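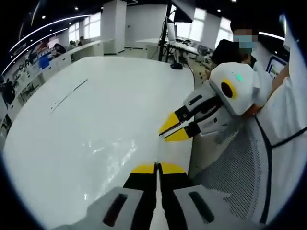
Two hand grippers over the white table, fingertips nearly closed.

Pre-session checklist, software side – hand gripper pair
Site: Wattimena hall, round table position
Filled in by: Hamdia Wako
Tool versions: Trerkik recorder, Graltero pose tracker, Skaririco replay planner
Month: June

1. Both grippers found by the recorder
Result: OK
Comment: The left and right names were exchanged at first start. I corrected them in the config file and did a restart. Please do not correct them in the replay step, the planner reads the names only once.

2. Clock difference between the two streams
Result: OK
Comment: Limit is 2 frames. After the restart it stayed inside the limit.

3. Finger opening, zero value
Result: OK with remark
Comment: Close the fingers gently until the yellow tips meet, then save the zero. If you press hard the tips bend and the planner later believes that the object is thinner than it is.

4. Tracker start-up
Result: Repeat needed
Comment: First try gave 183 map points, and we ask for 206 or more. Second try passed. Move the gripper slowly and let it look at the far side of the hall also, not only at the tabletop. A plain white surface gives the tracker very little to hold.
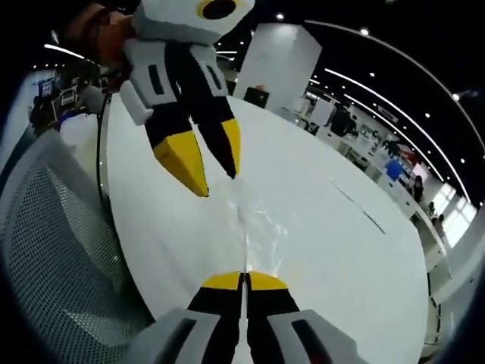
5. Table surface
Result: Not OK, open
Comment: There is water on the tabletop between the grippers, and it reflects the light in bright streaks. The tracker can take such reflections as fixed points, but they move when the camera moves. Wipe the table before item 4 is done again. If the task itself needs water, set the table mask to "on" and write it in the session note.

6. Cables
Result: OK with remark
Comment: One thin black cable goes down at the table edge. Keep it away from the chair.

7. Faces in stored video
Result: OK
Comment: Blur filter is active before export. Check also the people at the counters further back, small faces are missed more often.

8. Disk and buffer
Result: OK
Comment: Buffer is set to some 1,000 frames for each stream. No dropped frames in the log.

9. Replay test in the planner
Result: Not done
Comment: Waiting for item 5. I do not want to judge the path with a map which may be wrong – the error would look like a planning fault.

Open points: item 5, then item 4 again, then item 9.
Release for recording: no
Signed: H. Wako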